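Section 3. Setting Up the Found Property Register

3.1 Before you begin

The Lusik register records items handed in at the front desk and tracks each one until it is returned or released. Set-up must be completed by a supervisor. Desk staff may view the settings but may not change them.

Have the following at hand:
The site code issued with your Dromara license
A roll of Tralow adhesive labels
The name of the person responsible for the property cabinet

Note: If your site used the paper ledger before July, complete Section 2 first. Open entries in the ledger are not carried over automatically.

3.2 Creating the site record

1. Sign in and select Settings, then Site.
2. Enter the site code. The code is not case sensitive.
3. Enter the name of the cabinet holder and one deputy. At the Arnardóttir building these are Catríona Lynch and Oddur Bjarnason.
4. Set the holding period. The default is 104 days.
5. Select Save. The site name appears in the heading of every page.

Caution: A change to the holding period applies to all open entries, including those already marked for release. Print the open list before making the change.
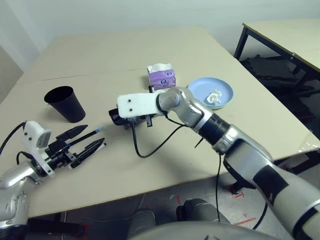 The description field accepts free text and is the field most often searched when an owner calls. Begin with the type of item, follow with the main color, and end with one detail that sets it apart. The black pen with the white cap would be entered as "pen, black, white cap." Do not enter words such as "nice" or "old." Where the maker's name can be read, type it in the separate Brand field. Leave that field blank if there is any doubt.

3.3 Setting up categories

1. Select Settings, then Categories.
2. Review the 8 standard categories and hide any that your site does not need.
3. To add a category, select New and enter a name in the singular.
4. Choose a shelf for each category. More than one category may share a shelf.

Note: Hidden categories remain available in searches and reports.
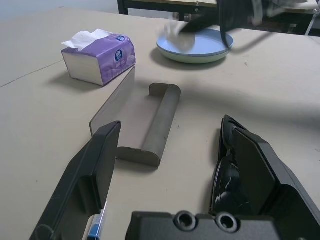 Items that do not fit a standard category are placed under General and reviewed by the cabinet holder at the end of each month. The entry should record shape and color even when the use of the item is unclear. For the grayish-brown piece, "holder, U-shaped, upright sides" is sufficient. A likely use may be added in the Remarks field, where it will not affect the search.

3.4 Labeling and storage

1. Print the label from the entry page.
2. Attach the label to the bag or tray. Do not attach it to lenses, screens, or fabric.
3. Create a separate entry for each item, unless the items were handed in together in one bag.
4. Place the item on the shelf shown on the label.

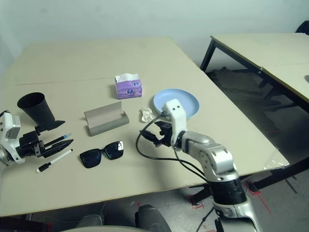 Figure 3. Sunglasses and black plastic cup. Separate entries required.

Caution: Medicines, keys, and identity documents must not be left on open shelves. Lock them in the cabinet and select Restricted on the entry page.

3.5 Testing the register

1. Create an entry with the description "test."
2. Sign in as a member of the desk staff and search for the entry.
3. Mark the entry as returned, then sign in as supervisor and delete it.
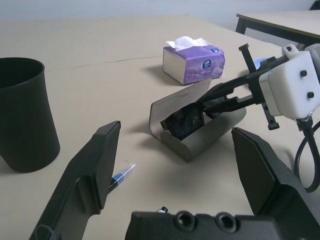
Figure 4. Objects on beige tabletop.

If the entry cannot be found in step 2, confirm that both accounts carry the same site code. Questions about accounts should be directed to Saodah Pelupessy. Requests for labels go to Gadisa Gebru.

Section last revised 2019-03-06.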